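Wellindale Paper Mill Open Day

Okay so I have wanted to see inside the Wellindale mill ever since we moved out this way, and every year I find out about the open day on the Monday after. Not this year! My neighbor Tracey Kershaw had it on her fridge and she basically dragged me into the car at half past eight with a muffin in my hand.

The mill is on the river side of Clendovside, past the feed store, and if you're going next time, ignore the sign for visitor parking. We followed it and ended up behind a loading dock with six other confused cars. Park at the school and walk over the footbridge. It's nicer anyway, and you get a great look at the old intake gates.

You get a hard hat, a pair of foam earplugs and a sticker with your group number on it. We were group 5, which went out late because group 4 had a lot of kids in it and they would not leave the pulper. I don't blame them! The pulper is a giant tub of gray soup going around and around with bales of scrap paper dropping into it, and you look down on it from a metal walkway. It smells like wet cardboard and a little like a swimming pool. I could have stayed there all morning too.

Our guide was a man called Ivanyshyn (first name never given, everybody just yelled "Ivanyshyn!" at him over the noise) and he was terrific. He started there sweeping floors and now he runs a whole shift. He told us the tissue sheet is made so thin that on the machine it's hardly a sheet at all, more like fog that happens to hold together. Then it hits this huge polished steam-heated drum, dries in a blink and gets scraped off by a blade. The scraping is what makes it soft! It puts all these tiny wrinkles in, and they call it creping, same as crepe paper. I have blown my nose my whole life without knowing that.
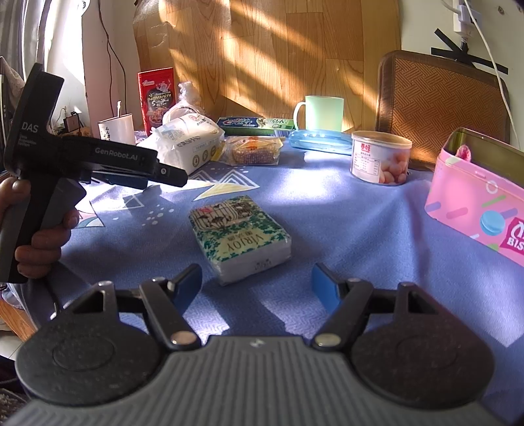 The part I liked best was the converting hall, where the giant parent rolls get unwound and turned into things you'd recognize from the store. The folding line was going full tilt. I tried to follow one sheet with my eyes and couldn't do it. Tracey claims she could. There's a woman at the end who pulls a pack every so often, squeezes it, and either nods or chucks it in a bin, and I asked what she was feeling for and she said "wrong." Fair enough.

The big machine itself is the Virnitz line, which is what the locals call it even though the plate on the side is painted over and you can't read a thing. It went in one February during an ice storm, and Ivanyshyn had a long story about a crane and a frozen road that I only caught half of through the earplugs. The punch line involved soup. Everybody up front laughed.

Lunch was in a tent out back. The brisket sandwich was dry but the slaw was really good, and there was free lemonade. They had a guess-the-weight contest with a bale of scrap paper and I put down 1,000 pounds because I have no idea what anything weighs. Tracey put 494. We had to leave before they read out the answer so if anyone knows who won, please tell me, she keeps bringing it up.

Couple of gripes. The line for the hard hats was slow, with one poor teenager adjusting every single strap. The gift table was mostly mugs, and I would have paid good money for a little notebook made there. And the boiler house was closed off, which was a shame as it's the oldest part and the brick chimney is what you see from everywhere in town.

I'd go again in a heartbeat though. Wear closed shoes (they turned away a lady in sandals) and bring a sweater you don't mind getting dusty, there's paper lint on everything and I was still picking it out of my hair at dinner.

Filed under: Days Out, Local Stuff, Factory Tours

Last updated: Saturday, August 16, 2025

Recent posts
The Clendovside footbridge walk, with a stroller
Two bakeries, one parking ticket
Our wet weekend at the county fair
Where to get decent pie near Wellindale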